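Open Friday at Avasstead

The Avasstead training house opened to visitors on Friday, and four of us from Findari went along. It is an ordinary home with beds, cupboards and a kitchen, where staff show robots how to do housework. They don't program each move. A person holds a gripper with a camera on it, does the job, and the recording goes to the software team.

Annapurna Fernandes took us upstairs at 9. The bedrooms are used for clothes. Laundry is harder than dishes, she said, as a cup keeps its shape and a jumper doesn't. The upstairs crew had 405 recordings of knitwear when we visited, and 1,228 of all clothing.
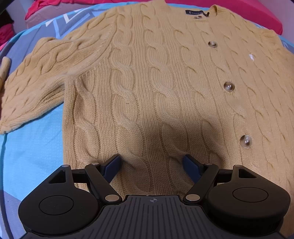 The gripper's pads on a cable-knit cardigan, laid out on the bed.

Buttons and thick knit both cause trouble. If the pads close too high they catch the placket, and if they press lightly they slide off the braid. Kumaresan Suvarna does most of the teaching and told us he works at half his normal speed. He throws out any take where he used his free hand.

We each had a turn. The tool is heavier than I expected and you squeeze it to shut the fingers. I dropped my first two pickups. Lavanya Pisharody from our group did better with small items.

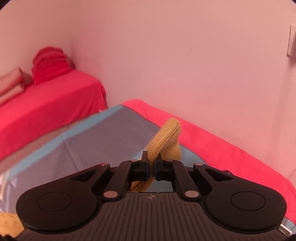 Socks are taught one at a time, gripped near the middle. Kumaresan said a new teacher does 50 of them before moving on to shirts. Harish Gounder asked about pairing, and they haven't started on that yet.

Tea was downstairs at the end. Parking is on the street only, and the next open day is in January.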